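Molum wrist camera and finger kit, long-term review

Posted 16/03/2022 by Dzintra Rätsep
Verdict: 4 out of 5

I bought the Molum kit in October to replace the pair of webcams we had clamped over the bench. We collect teleoperated demonstrations of PC assembly and repair and use them to train a policy. The camera therefore has to do one job, which is to see what the fingers are doing when the fingers are in the way of everything else.

The box has the camera, a bracket, two molded fingers, a bag of screws and a USB cable that is too short. Mounting it on our arm took most of a morning. The bracket holes are slotted, so you can set the tilt, but there are no marks on the slot. If you take the bracket off you will not get it back to the same angle by eye. I scratched a line in mine with a scribe. Do this before you record anything. We lost our first 16 episodes to a bracket that had slipped between sessions, and the policy trained with them was worse than the one trained without.

The software is called Visbridge and comes as a download. It records the video, joint positions and gripper opening on one clock and writes one folder per episode. Frame rate is 30 per second and it held that on an old laptop. You mark an episode good or bad with a foot pedal or a key. There is no way to trim the start of an episode inside the program, so any time the operator spends getting settled goes into the data unless you cut it afterward with your own script.
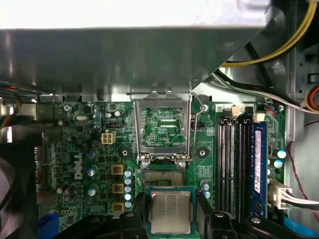
Processor placement is the task I care about most, and it is where the kit earns its price. The part is small, the tolerance is tight, and from an overhead webcam the hand hides the socket. With the wrist view, the operator has the processor between the fingers and the open socket just past it, with the load plate tilted up and the lever raised. You can line up one with the other on the monitor. The metal drive cage or shroud on this Dell hangs over the board, and that used to block our fixed cameras as well. It still limits how you can bring the arm in, but at least you can see the lip you are trying to miss.

Reflections are the weak point. Bare metal in a case throws light back at the lens, and auto exposure reacts to it. Turn auto exposure off. The setting is under Device, then Advanced, and it resets every time you unplug the camera.

The fingers are chunky. They grip well and have not worn much, but next to memory slots or a cable bundle I would like something narrower. Pumphrey sells a slimmer pair that fits the same screws. I have not tried them.

Before this we used the Altero kit. Its picture was a little sharper, but it dropped frames without telling you. Molum writes a warning to the log.

We now have 3026 episodes recorded with it, from three operators. I would buy it again, with a longer cable.

Good: steady frame rate, useful view at the fingertips, honest logs
Bad: unmarked bracket, no trimming, exposure setting does not stick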